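Tumau Under-Sink Water Filter
Installation and Set-Up Guide
Section 4: Mounting, Connection and First Flush

Revised Jul 4, 2022

4.1 Before you start

Read all of Section 4 before you shut off the water. The cold water supply to the sink stays off from step 2 of 4.3 until the end of 4.5.

The filter is rated for cold, potable water only. Do not connect it to the hot supply, to a well that has not been tested, or to a supply line that also feeds a tankless heater downstream of the tee.

Tools needed:
Adjustable wrench (two are easier)
Drill with 1/2 inch bit suited to the counter material
Phillips screwdriver
Tube cutter or sharp utility knife
Bucket and towels
Pencil, tape measure

Parts in the box:
Filter head with mounting bracket
Cartridge, sealed in foil
Feed tee with shutoff lever
Blue tubing (inlet) and white tubing (outlet)
Dispensing faucet with base plate, rubber washer and lock nut
Bracket screws
Spare O-ring in paper sleeve

Keep the spare O-ring. It is the same part used at the cartridge neck and it is needed at the second cartridge change.

CAUTION: Do not open the foil on the cartridge until step 1 of 4.5. A cartridge left open in a cabinet picks up odors from cleaning products.

4.2 Choosing the position

The filter head mounts on the side or back wall of the sink cabinet. It must hang vertically with the cartridge pointing down.

1. Hold the bracket against the cabinet wall and mark the top edge in pencil.
2. Check that there is free space below the cartridge. The cartridge drops straight down when it is released, and it cannot be tilted out.
3. Check that the door hinges, trash pull-out and drain trap clear the filter head when the door is closed.
4. Route the blue tubing from the cold shutoff valve to the IN port without a bend tighter than a coffee mug.

Note: If the cabinet has a garbage disposal, mount the filter on the opposite side. Vibration from a disposal loosens the bracket screws over time.

Note: In cabinets with thin side walls, use the shorter screws. The longer screws will come through the far side.

The dispensing faucet may use an existing sprayer or soap dispenser hole. If there is no spare hole, one must be drilled.

CAUTION: Drilling natural or engineered stone requires a diamond bit and a steady supply of water at the cut. If you have not done this before, hire a stone installer. Cracks caused by drilling are not covered under the Tumau warranty.

4.3 Fitting the feed tee

1. Place the bucket under the cold shutoff valve.
2. Turn the cold shutoff valve clockwise until it stops. Open the kitchen faucet to relieve pressure and leave it open.
3. Unscrew the faucet supply hose from the valve. Expect some water in the hose.
4. Check that the rubber washer is seated inside the female end of the feed tee.
5. Thread the feed tee onto the valve by hand until snug, then tighten a quarter turn with the wrench.
6. Thread the faucet supply hose onto the male end of the tee. Hand tighten, then a quarter turn.
7. Set the shutoff lever on the tee crosswise to the tubing port. This is the closed position.

Do not use thread tape or pipe compound on the feed tee. The seal is made by the washer, and tape prevents it from seating.

If the shutoff valve does not close fully, stop here. Reinstall the supply hose and have the valve replaced before going on. Old multi-turn valves often weep at the stem after they are moved for the first time in years. Tightening the packing nut slightly usually stops this.

4.4 Mounting the head and connecting tubing

1. Screw the bracket to the cabinet wall on the pencil mark.
2. Slide the filter head down onto the bracket until it clicks.
3. Cut the blue tubing to length. The cut must be square. A slanted cut is the most common cause of a slow leak.
4. Push the blue tubing into the feed tee until it bottoms out, then pull back gently. It should not move.
5. Push the other end into the port marked IN.
6. Set the faucet base plate and rubber washer over the hole. Pass the faucet shank through and fit the lock nut from below.
7. Align the spout with the sink bowl and tighten the lock nut.
8. Cut the white tubing to length. Connect one end to the port marked OUT and the other to the faucet shank.

Each tube should be seated to the same depth. Mark the tube with pencil at the depth of the fitting before you insert it. If the mark is still visible clear of the collar, the tube is not fully in.

To release a tube, press the collar flat against the fitting with two fingers and pull the tube straight out. Trim the end before you reinsert it if the surface is scratched.

Note: Leave a small amount of slack in both tubes so the head can be lifted off the bracket for service.

4.5 Installing the cartridge and first flush

1. Open the foil and remove the cartridge. Pull off the cap at the neck.
2. Wet the O-ring with tap water. Do not use petroleum jelly, which swells the rubber.
3. Line up the arrow on the cartridge with the open padlock symbol on the head. Push up and turn to the closed padlock.
4. Close the kitchen faucet.
5. Open the cold shutoff valve slowly. Check the feed tee for drips.
6. Open the dispensing faucet. Turn the lever on the feed tee in line with the tubing.
7. Let the water run. It will spit air and may be gray from carbon dust.
8. Continue until the water is clear, then run for 19 minutes more.
9. Close the dispensing faucet. Dry all fittings with a towel and check each one with a piece of dry tissue.
10. Check again after an hour, and once more the following morning.

Discard all water from the first flush. It can be used on outdoor plants but not in an aquarium.

Small white bubbles may be seen in a glass for several days. This is trapped air and clears from the bottom of the glass upward.

4.6 Counter clearance and daily use

Keep the area at the base of the dispensing faucet free of standing water. Mineral deposits form under the base plate and make it hard to remove later. On marble, wipe up drips the same day. Hard water leaves a dull ring on polished stone, and acidic descaling products will etch it. Use a damp cloth and a pH-neutral cleaner only.
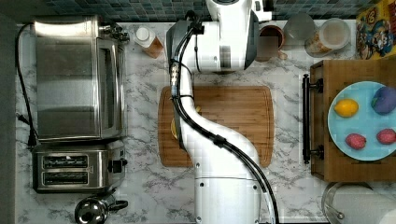
Can the dispensing faucet be fitted to a marble countertop?
Marble up to the length of the threaded shank is suitable, provided that the hole is cut with a diamond bit and the rubber washer sits between the base plate and the stone. Do not bed the base plate in plumber's putty, as the oil stains marble.

4.7 Cartridge life and reset

The standard cartridge is rated for 2,000 liters. The small Cosis cartridge for travel trailers is rated for 200 liters and fits the same head.

1. Turn the lever on the feed tee crosswise.
2. Open the dispensing faucet until flow stops.
3. Hold a towel under the cartridge, turn it to the open padlock and pull down.
4. Inspect the O-ring in the head. Replace it if flat or nicked.
5. Fit the new cartridge and repeat steps 6 to 9 of 4.5.
6. Write the date on the label on the cartridge body.

Replace the cartridge early if flow drops sharply or if taste returns. A sharp drop soon after a street main has been repaired usually means sediment. A Protov sediment prefilter, part 89, can be fitted on the blue tubing ahead of the head.

If the kitchen will not be used for more than two weeks, close the feed tee lever. On return, run the faucet until the water is cold and then for two minutes more before drinking. If the home will be unheated, remove the cartridge and drain the head. A frozen cartridge must be discarded even if no crack is visible.

Installation text: Rhodri Mathias. Technical check: Joaquim Teixeira.
For replacement tubing and collars, contact Cadwaladr parts supply with the serial number from the back of the filter head.

Continue to Section 5: Troubleshooting.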